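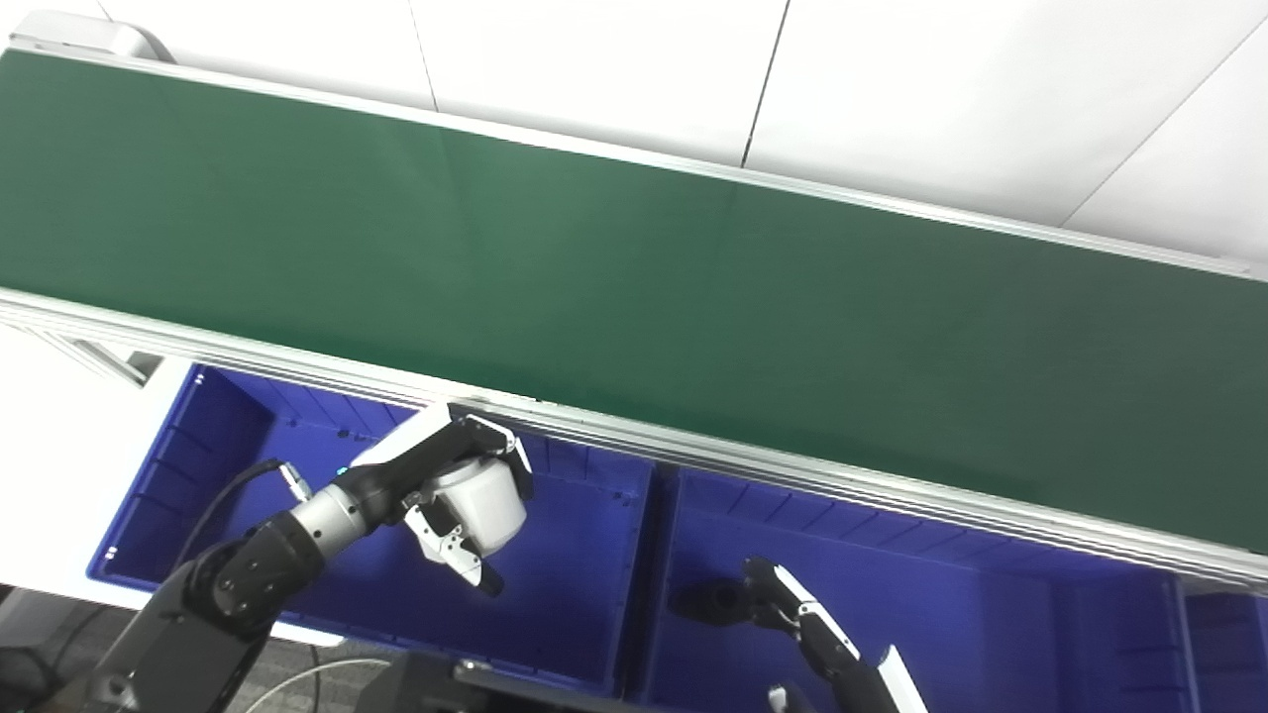
*Fig. 1. Green belt, near rail, blue bins underneath. July, 2:40 pm.*

## Sorting bench, belt and bins

Went back over the bench this afternoon. Muller's fitting note says the bins "sit flush along the full length of the rail." I don't buy it. The near rail passes over the top edges of the bins, fine, but there is a dark gap between the left one and the middle one. Small parts will find it. Want a strip over that before we run anything we care about.

The belt looks clean, apart from faint lighter patches across the middle. Could be wear, could be the light off the white wall. El Ouafi's sheet promises an "even matte finish for 2000 hours" and I'd like to know who sat there for 2000 hours. To do: wipe half with the mild cleaner, leave the other half, compare. Until then I'm not writing "wear" in the log.

Bins are the ribbed blue ones. The ribs on the back wall are supposed to stop flat pieces from sticking to it. Maybe. At Nalville they swore by the same idea and still had pieces standing up on edge in the corners. There's also a small dark mark low on the back wall of the left bin. Don't know if it's a hole, a scuff or just dirt. Check with a fingertip before anybody orders a new bin.

Drop test, as planned:

- 100 pieces, Ustudard mix, one bin at a time
- belt at setting 2, no higher
- count what lands in the gap as a miss, even if it can be fished out
- repeat with the strip fitted

Supplier's claim is that we lose nothing at this height. My guess is we lose a few, mostly at the gap. Rim height should be 185 mm according to the drawing, but the drawing was wrong about the rail, so measure it again with the steel rule.

Still open: whether the lighter patches wipe off, and who has the steel rule.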